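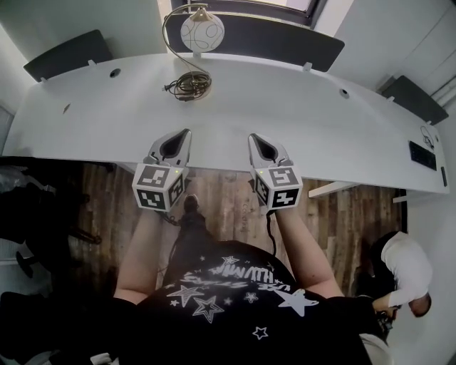

Figure 1. Work at the curved white desk with the table lamp.

## Forklift service intervals at the Coltar warehouse

Nerys Craddock and Raffaele Fiore
Certificate III work placement report, 2019-01-23

### Background

Coltar runs a small fleet of counterbalance forklifts and two reach trucks from its Lagman Road depot. Our supervisor, Oluf Kragh, asked us to look at whether the trucks were being serviced on running hours or just when the calendar said so.

### What we did

We copied the hour meter reading from each service card into a spreadsheet and worked out the gap between visits. The target interval is 200 hours. Cards before March were on the old form, which has no box for the meter, so we left those out.

We also rode along with the Panard service van for one morning. Þórey Hjaltested showed us how she checks mast chain wear with a gauge and how she fills in the card.

### Results

The busiest truck, a counterbalance on the loading dock, had 2,953 hours on the meter. It was serviced close to target all year. The reach trucks were a different story – one went 800 hours with only a tyre change and a battery top-up recorded. The other had 2 cards with the same reading, and we think one was copied from the other.

Trucks used on night shift had the longest gaps. The van comes at 9 am, when those trucks are on charge at the far end of the shed, and they were sometimes skipped.

### Recommendations

- Book services from the meter reading, taken each Friday by the shift leader.
- Park night shift trucks near the workshop door before a service visit.
- Add a line on the card for the technician's initials beside the meter reading.

### Problems

Some handwriting could not be read. We didn't get to the Ploton pallet trucks, as their cards are kept at the other site.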